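Print | E-mail this page

Bench notebook, April
The maple board on the blue table, job 2983 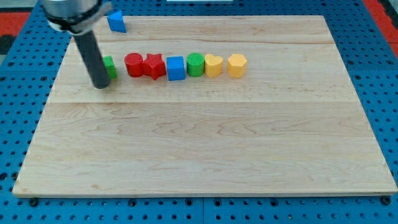
Morning, board first

Started later than I meant to, having stood in the yard talking to the Estenar driver for far too long (he has opinions on beech, most of them good). Coffee, then straight to the board.

I'm very fond of this one and I may as well say so in writing. The maple came up paler than I expected when we bought it, and the grain has those soft tan streaks that only show properly when you get your head down level with it. Macario says it looks like milk with tea going into it. The planks were glued with the Tindard white, the slow sort, and left alone overnight, and for once we did leave them alone and didn't go poking at the squeeze-out before bed.

The seams run across, left to right as you stand at the near side of the table. You can find them by eye if you look, one a little way in from the far edge and another across the middle, but I ran the back of a fingernail over both this morning and could feel the far one and could not feel the middle one. So the far one needs another go. Very slight! Žofie couldn't feel it at all and thinks I'm imagining it. She may be right, her hands are better than mine, but I'd still like it gone before any oil goes on.

Sanding, for the record, as we didn't write it down last time and then argued about it: started at 80, and stayed at 80 longer than was fun. Went with the grain all the way, no crossing, whatever temptation there was near the glue lines. Wiped with a barely damp cloth to raise the fibres, let it sit, knocked it back by hand. No finish yet. I want the Festance oil on it but Macario wants to leave it bare for a while and see how it marks, and as he's the one who'll have to clean it I've given way for now.

Fixing it down

The blue pegboard is a joy for this sort of thing and I wish we'd had it years ago. Holes everywhere, so wherever you want a fixing there's nearly always a hole within a finger's width of it. The near corners of the board have their dark fittings and those are staying exactly where they are. Please, please do not move them to borrow them for something else. I am looking fondly at several people.

One thing to watch is the join in the blue, where the two panels meet. It runs under the near half of the table and you stop seeing it after a day or so. Žofie laid a straightedge over it before lunch and was happy. I laid the same straightedge over it after lunch and was less happy, but I think there was a crumb under my end. Try again with a clean table. If one panel really is a hair proud of the other we'll feel it as a rock in the board sooner or later, and a bit of card under one corner will do until somebody has the patience to level the legs.

Tightened the fixings by hand only. Tried rocking the board by pressing diagonally, corner to corner, both ways. No movement that I could find. Waited 10 minutes and tried again with my full weight on the heels of my hands, feeling rather silly, and still nothing.

The blocks

They stand in a row on the middle band, between the two seams. Macario wanted them nearer the front where he could reach them, and we went back and forth on it, but I like having the seams as a guide. You can set a row out against a glue line by eye and it comes out straight without a ruler, and if a block has been nudged you notice at once. The wide part at the front stays clear. That's the bit you lean over and put your hand down on, and it's where I want to be able to see any new scratch in the maple.

They're only toy blocks but they repay a bit of fuss. Before they went out I turned each of them over and felt the bottom face with a thumb, since a burr on the underside will draw a line right across a bare maple surface (ask me how I know, or look at the old board, which is now holding the shed door open). Two corners wanted a touch with the 800. Did those over the bin so the dust didn't end up on the board. Wiped all the blocks with the dry cloth, the grey one on the hook, which please keep dry.

If you're setting the row out again after I've gone home: start from the left and work along, and use the middle seam as your line. Lift the blocks, don't slide them. Put the box lid back on the box and the box back on the low shelf, otherwise it fills up with pencils.

Afternoon, bits and pieces

Swept round the table. Fine maple dust goes down the pegboard holes and sits there, then comes up again the moment anyone bumps the table, so I went over the blue with the small brush nozzle in both directions and it did look better for it. The red-orange floor shows the dust badly too. Žofie suggests a proper sweep at the end of each sanding session, which I've agreed to on everybody's behalf.

Spent a pleasant while with Žofie looking over the offcuts. There's one long strip from the same plank as the far edge, same streak running through it, and I've put her name on it with pencil as she wants to make a Šimko family ruler, whatever that may be. The shorter bits are in the tin and anyone can have them for testing oil on. Do write on the back what you used and how many coats! We have a whole drawer of beautifully oiled little scraps and no idea what's on any of them.

Still to do

- Far seam, by hand, long block, light pressure. Me, tomorrow first thing.
- Straightedge over the panel join again, clean table this time. Žofie.
- Decide about the oil. I'd like to decide by the end of April and I'd like the answer to be yes.
- Reorder the Tindard white, the bottle is on its last third and it always runs out mid-clamp.
- Ring Estenar and ask whether the next maple can come from the same stack. The driver thought it could but said to ask for it by the job number.

Note added 4.40 pm. Macario went over the far seam with his fingernail on his way out, without being told where it was, and stopped on it. So it is there. Have left Žofie a note on the bench.

E-mail this page | Print this page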